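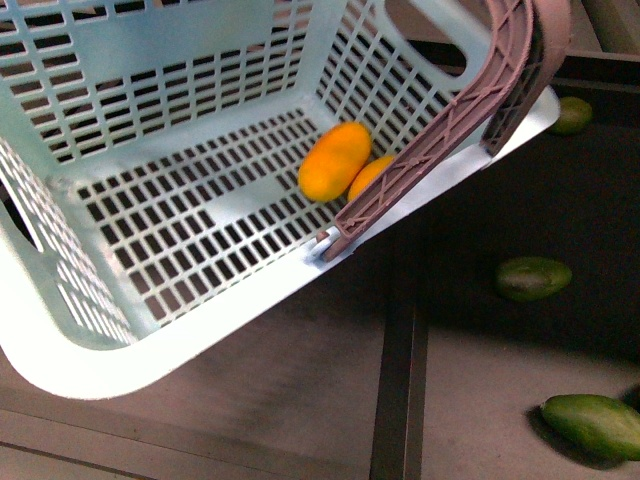

Orange fruit in the basket, green fruit still out at the sorting station, Grarnton.

I went to the June visitors' morning at the Grarnton packing shed expecting a sales pitch, and I got one. Virgilio Quiambao, the shift lead who walked us through, was better company than the handout. The handout says the Jerotach line frees people "for higher-value tasks." I asked him which tasks. He thought for a bit and said mostly watching it.

The sorters used to handle 2240 pieces a shift between them and choose their own pace. Now 18 of them take turns minding the stations, 30 minutes at a time, and they all told me the same thing – your back hurts less and the day feels longer.

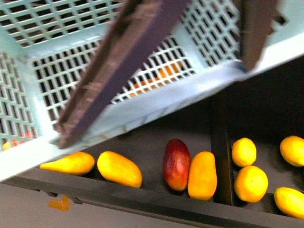
My own doubt is about who gets the blame for a bruise. When a person tips a crate, they feel the weight shift and ease off. At the station I watched, two brown fingers held the pale crate tilted over a dark divided tray, with mangoes from yellow to deep red already lying in it, and I kept wondering who signs for those. Virgilio said the sorter on duty does. No extra pay comes with that signature. I asked the manager about it over coffee and was told it was under review.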